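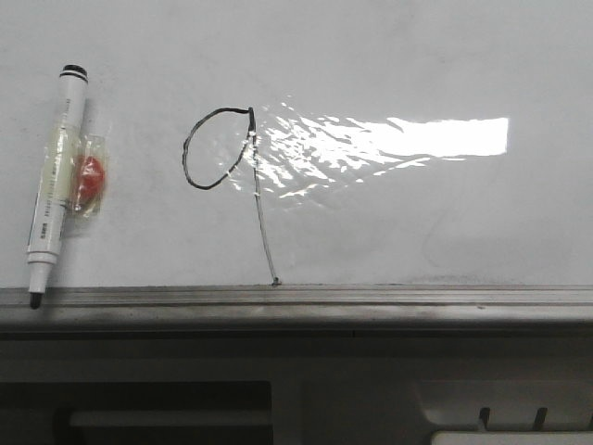 Whiteboard and marker

Is a show championship worth paying extra for in a stallion?

Jocelyn Barredo

I have an Arabian mare, nicely bred, not fancy, bought as a riding horse. She's sound, she has a good brain and I'd like one foal from her to keep. I've been looking at stallions and keep coming back to one called Direck, who stands at Drelia, mostly because he's close enough to drive to and because every ad for him says CHAMPION in letters bigger than his name.

What I can't work out is what he's champion of. The website says "multi champion". The brochure says "supreme champion, Drummond". When I rang, the woman was perfectly nice and said he'd won at Drummond and been "highly commended by international judges" and that the judges loved his neck. I asked how many were in the class and she said it was a very strong year. I asked again and got the neck again.

The booking fee is $600, non-refundable, with the rest of the service fee due once the mare tests in foal. By the time I've added the swab, the first scans and a week of agistment, I'm looking at $1,009 gone before I even know whether she's in foal. That's not big money to stud people, I know, but it's big money to me.

There's another stallion near Sotley with no ribbons at all that has done a fair bit of endurance and pony club. His fee is a lot less. Everyone at our club says I'd be mad to use a "nobody" when I could have a champion. I'm inclined to think the ribbon is mostly advertising, but I don't know enough about in-hand showing to say so out loud at the club.

So does a title tell you anything useful about what a stallion will throw? And how do I find out what this one is really worth? I'd like to book by the end of December if I'm going to do it this season, and I know that's already late.
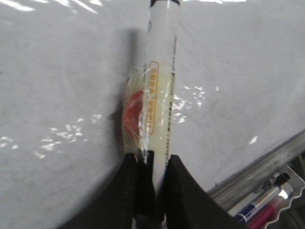

Rhona Skinner

Go with the champion. You get what you pay for. My friend used a champion and her foal is beautiful, everyone stops to look at him. If you ever have to sell, people will ask who the sire is and they won't have heard of the other one. Good luck with your mare, post pics!!

Tiina Hakala

I'd be slower with the cheque book than that.

I've led horses in these classes and I've stood ringside holding other people's buckets for 16 years, so take this as the view of someone who likes shows but doesn't believe most of what's printed afterwards. A championship tells you that on one day, in one ring, a judge or a panel preferred that horse to whatever else came through the gate. It might have been a ring full of serious horses from interstate. It might have been his paddock mate. Both get the same sash and both make the same ad.

"Supreme champion, Drummond" needs a few things attached before it means anything. What year? Was he shown as a yearling, a junior or a mature stallion? A colt who wins at twelve months and never goes out again is a different story from a stallion who keeps winning once he's grown. Was it an all-Arabian show or the breed ring at the local ag show? I have nothing against ag shows, I've won at them myself, and I've also been the only entry and come home with a rosette you could hide a cat behind.

"Multi champion" is worse. Two is multi. And "highly commended by international judges" could be a remark somebody made at lunch. If there was a score sheet, ask to see it. Where a show uses points there's usually a breakdown for type, head and neck, body and topline, legs, and movement, and the leg score is the one I'd turn to. In my experience a lot of very glamorous horses carry the total on head and neck and get forgiven below the knee. You said they kept telling you about the neck. I'd want to know why I wasn't hearing about the rest of him.

For a foal you plan to keep and ride, here's what I would ask for, in writing if they'll do it:

Results with the show name, year and class, and the number forward in the class if they have it. Most shows publish a results list or have a secretary who can dig one out, so you don't have to rely on the stud.

Genetic test results. Your vet can tell you which conditions matter in the breed. SCID and CA are the ones I'd start with. They're recessive, so a carrier looks perfectly healthy and can win whatever he likes. If both parents are carriers you're rolling dice with the foal. Test your own mare as well, it's a hair sample and it isn't dear.

Conception record for last season, for the method you'd be using. Fresh, chilled and frozen aren't the same thing. "Very fertile" isn't a figure.

The names of people who own his progeny and ride them. Adults, I mean, four and over, with a saddle on. Foal photos tell you very little. They're all beautiful at a week old and they've all been photographed uphill.

The full contract before you pay the booking fee. If there's a live foal guarantee, read what counts as live, what happens if she slips it, whether it rolls over to next season and whether you pay the booking fee again. This is where the money goes missing in my opinion, a lot more than in the headline fee.

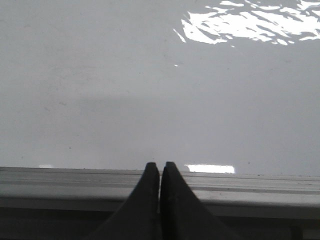 Then go and see him, and don't let them do the presentation. You know the one, clipped to the skin, oil round the eyes, a handler on the end of the lead making him stand up and stretch. Ask to see him caught in his paddock, walked away and walked back on hard flat ground, and trotted if they're willing. Watch from the front and from behind. Have his feet picked up. Look at how he is with whoever does the feeding. Temperament is the thing you'll live with, and I've never seen a sash awarded for it.

Do exactly the same with the Sotley horse. I'm sceptical of champions but I'm just as sceptical of "done a fair bit of endurance". How far, how many seasons, did he vet through, and who was riding? No ribbons could mean his owners would rather be out on the track than plaiting, or it could mean someone had a look and thought better of it. A performance record is easier to check because a ride result is a distance and a pass or fail, and a horse that has stayed sound through work has shown you something that a stand-up class can't. All the same, he could have been a gutsy horse with a terrible set of hocks, and the gutsiness might be what doesn't come through.

And put your mare in the sum, which your club friends seem to have left out. She's half of it. Get someone blunt to tell you her faults and look for a stallion that is strong where she isn't. If she's a bit straight in the shoulder, a famous neck stuck on top won't fix it.

As for resale, the sire's name helps if you're selling to show people. If you're selling a riding horse, buyers ask whether it floats, whether it bucks and whether it's been out alone. I've sold both kinds.

I wouldn't rush for the end of December either. A late foal is a nuisance with the summer feed as it is where I am, and waiting until next spring costs you nothing but patience. "Book now, limited places" has been on every stud ad I've ever read.

Donnie Morrison

Agree with most of Tiina's post but I think she's a bit rough on in-hand judging. A good judge sees more in two minutes than most of us do in a year of looking over the fence, and if the same horse gets put up by different judges in different states then I'd call that evidence. One win, no. A string of them, under people who don't know each other, yes.

I was at Drummond one of the years the place was half empty, no idea if it was the year this horse won. There were 11 Arabians on the ground all up, mares, geldings and foals included, and I could have come home with a title if I'd brought the right halter. So do ask the year.

Elspeth Pringle used to run the Arabian section there and kept every catalogue. She's retired from it but still answers the phone, and the show office will pass a message on if you ask them nicely. She told me once that hardly any mare owner had ever rung to check a result before paying a stud fee.

Jocelyn Barredo

Thank you all. I've left a message with the show office for Elspeth. I also emailed Drelia for the class sizes, the genetic tests and the contract. The contract came back within the hour. It says live foal means "stands and sucks", and a return the next season costs another booking fee. I've had nothing yet on the class sizes or the tests, so I've asked again.

Going to see the Sotley horse first as his owner said come any time, he'll be in the paddock and he'll be filthy. My mare's hair sample goes off tomorrow.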